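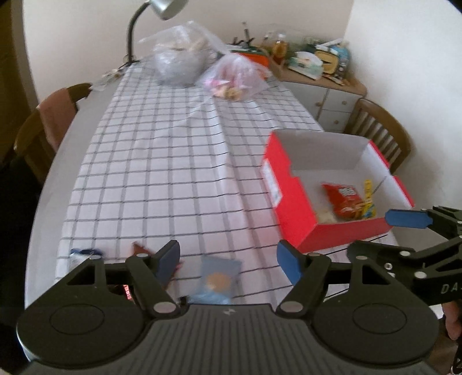
Tomcombe is 42 minutes by bus from anywhere with a proper railway station, and the robotics club there has been going for six years on the strength of one dining table and the goodwill of the people who would otherwise be eating off it. I went over in December, between two bouts of rain, to see what they were building for the Breltalau, which is a sorting contest and not, as I had told my sister, a Welsh cake. The exercise when I walked in was snack packing. On the right of the table stood an open red shoebox, with a red bag of chips already in it and a yellow and blue packet upright beside that, and a biscuit in a light blue packet lay out near the front edge. The tablecloth is white with a black grid on it, which I took for a clever bit of calibration until Othmane El Khatib told me it was a tablecloth.

Othmane runs the club along with Abdelilah Filali, who teaches maths and has the patience for it. Neither of them gets paid. Abdelilah met me at the bus stop with an umbrella that had given up on one side and talked about friction all the way to the house.

The idea, as far as I could follow it, goes like this. The students hold the grippers in their own hands and do the job themselves, again and again, and the recordings are used to teach an arm to do the same. So you spend an afternoon being a robot in order that a robot can later spend an afternoon being you. They work in pairs, one gripper in each hand, and the rule is no talking while a take is running. I have been to quieter funerals, but only just.

They let me have a go. I used to ice cakes for money and thought I had steady hands. A biscuit in a wrapper is a nasty little object, though: squeeze it at the middle and you have crumbs, take it by the crimped end and it swings about like a bat. The blue rubber fingertips do grip well, almost too well, and my first packet came up nicely and then would not leave. I shook it. "Don't shake it," said a girl of fifteen or so, without looking up from her laptop. "It'll learn that."

My second go ended on the floor. I asked whether it would be deleted and was told that failures are kept in a folder of their own. The folder is called Yusuf, after a former member who dropped a good many things and has since gone off to study dentistry.

Over tea I was shown the spreadsheet. They had 3481 takes logged by then, each with initials, the object, and a comments column that I would happily have read all evening. "Slipped." "Slipped, my fault." "Slipped, table's fault." One person had written "perfect" against a whole page of theirs, and underneath Abdelilah had put "see me".

The contest rules run to more pages than I was prepared for. A team gets a box and a heap of packaged food it has not met before, and it has to pack the lot without crushing anything. Points come off for damage and for a person touching the table. Last time the club went out in the first round to a team from a big school with matching fleeces and a sponsor, Stavico, whose name was on the fleeces, the arm, the water bottles and a small flag. Tomcombe had no flag. Othmane is still quite sore about the flag.

What they did have was trouble with soft bags. A bag of crisps is mostly air and changes shape as soon as you touch it, and their arm would close on the top seam, lift, feel nothing much and conclude it had missed. It then tried again, rather harder. There is a video of this which the students find very funny and Othmane does not. Their answer has been to practise on soft things until everyone is sick of them, and to eat the casualties.

I would have stayed for the session after tea, when they were going to swap the shoebox for something deeper and argue about it, but the last bus goes early and the driver is not known for waiting. Abdelilah walked me back under the same umbrella and this time it was torque.

If you want to visit, write to them first and bring something in a wrapper. Multipacks are welcome. They have asked me to say no more shortbread, it breaks if you look at it.

Posted 2021-01-05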